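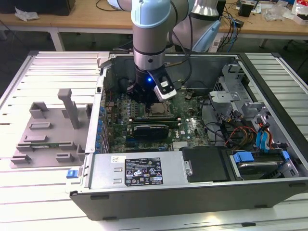
A desktop tower on its side with the panel off, and the green motherboard showing.

I've had the Sendari screwdriver set since August, and I've now used it on enough old computers (mine, my mum's, the one my neighbour was going to take to the tip) that I feel able to say something sensible about it. I bought it after my last cheap set rounded off a screw in the back of a power supply and I lost an entire evening to it, swearing mostly.

So, what do you get? A chunky handle, a good spread of bits in a fold-out case, a flexible extension, and a pair of tweezers I didn't expect to like. The handle is the best bit. It's got a spinning cap on the end so you can press down with your palm and twist with your fingers, and it's fat enough that my hand doesn't cramp up halfway through a job. My friend Ada Marchetti has the Azimi one, which costs more and looks much smarter, but she borrowed mine to put new memory in her PC and was in no hurry to give it back!

The magnet is strong. Screws stay put on the tip even when you're reaching down into a deep case, and I've only dropped one so far (it went under the graphics card, of course it did). The flexible extension is less good. It bends nicely but goes soft as soon as a screw puts up a fight, so I only use it for doing things up, and even then I finish off with the plain handle.

My main grumble is the case. The bits sit in a rubber strip that grips them far too tightly when it's new, and I broke a nail getting the small crosshead out. It has loosened up with use — now the two smallest flat ones fall out if I open it upside down. The sizes are printed in grey on black as well, so I've dabbed nail varnish next to the ones I use most. Pink for PC cases, red for laptops.

I did have a wobbly handle on the first one they sent. I emailed the shop and got a reply from Sizwe Mthembu within 20 minutes, and the new one turned up 3 days later with no fuss about sending the old one back first.

Would I buy it again? Yes, for computers and small stuff like toys and glasses. For flat-pack furniture I'd stick with a proper long screwdriver, as you just can't get enough force behind these little bits. I tried it on a wardrobe hinge and gave up.

Four stars out of 5 from me. It would be the full lot with a better case.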